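okay so the boss finally let me place an order for a used boom lift and I have opinions. long thread, grab a coffee

1/ Background for the new people: we're a four-person gutter, siding and sign outfit. For years we rented a towable lift from Fandico whenever a job went over two stories. Great folks at the counter. The rental bill last April made me feel sick.

2/ So I sat down with all the invoices one night and added up what we'd paid to rent basically the same machine over and over. I won't post the total but Edgardo (Dalisay, my business partner, the sensible one) looked at it and went and stood outside for a while.

3/ We wanted a trailer-mounted boom. Something the pickup can pull, that fits down a side yard, that I can set up by myself on a morning when everybody else is stuck in traffic. A truck-mounted one would be lovely and we can't afford one, moving on!

4/ First one we looked at was a Hovlow. Nice paint. Suspiciously nice paint, on a machine with 2830 hours on the meter. I wiggled the basket and there was play in the leveling linkage you could feel in your knees. The seller told me "they all do that." They do not all do that.

5/ Second was a Tiongson from a dealer over in Wastden, two hours each way. 700 hours, one previous owner (a school district), full service book with real stamps in it. Scratched to bits on the outside and I loved it immediately.

Shop stuff I keep getting asked about

6/ What I check first: outrigger pads and pins. If the pins are worn egg-shaped, go home. Then hoses, especially where they bend at the knuckle of the boom. Run your eye down every one, and NEVER your bare hand, a pinhole leak under pressure can put oil through your skin. Please don't learn that one yourself.

7/ Then I ask for the last annual inspection. If they say it's "around here somewhere" I give them ten minutes to find it and start putting my jacket on.

8/ Then the emergency lowering. Have somebody on the ground bring you down with the manual pump. On the Hovlow it took forever and squealed like a pig. On the Tiongson it just came down, boring as anything, exactly what you want at the top of a boom.

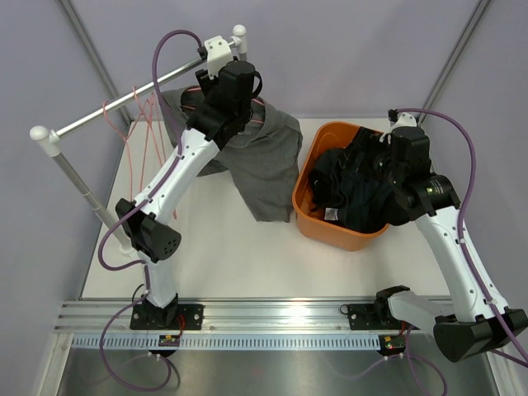
Money part, skip if you're squeamish

9/ Dealer wouldn't budge on price but he did throw in delivery, a new battery set and two harnesses. I asked for a spare set of pads too and got a look. Got the pads though!

10/ Insurance went up less than I expected. Call your agent BEFORE you sign, mine wanted the serial number and a copy of the inspection, and it took her almost 18 days to get back to me. The dealer was patient about it. I was not.

11/ We put 2000 down and financed the rest over three years. The monthly comes in under what we were paying Fandico in a busy month and over what we paid in a slow one. So January is going to sting. I've made my peace with January.

12/ Garnet Lachance asked in the replies whether we'd have been better off with a scissor lift. For her work (warehouse lighting, flat floors, straight up and down) sure, every time. For us it's lawns and flower beds and getting out over somebody's porch roof, and a scissor can't do any of that.

13/ Everybody on the crew is doing operator training before they touch it, me included, and I've been running these things since I was skinny. Edgardo already passed his. He has mentioned this.

14/ First job was a church gutter, the long north side with the big maple. Set up on plywood under the pads, soft ground after all that rain. Took us a day and a half. With ladders I'd have quoted three and hated every minute.

15/ Things I'd do differently: bring my own flashlight to the viewing, take photos of the data plate, and measure our gate. We did not measure our gate. It fits with a hand's width each side and I hold my breath every time I back in.

16/ Somebody wants to know about towing. It pulls fine behind a half-ton but check your hitch rating and your brake controller, and go easy on the first few corners, the weight sits higher than you think.

17/ Will do another one of these after the first service, when I find out what filters cost. If you've got a Tiongson and know a cheaper place for hydraulic filters my messages are open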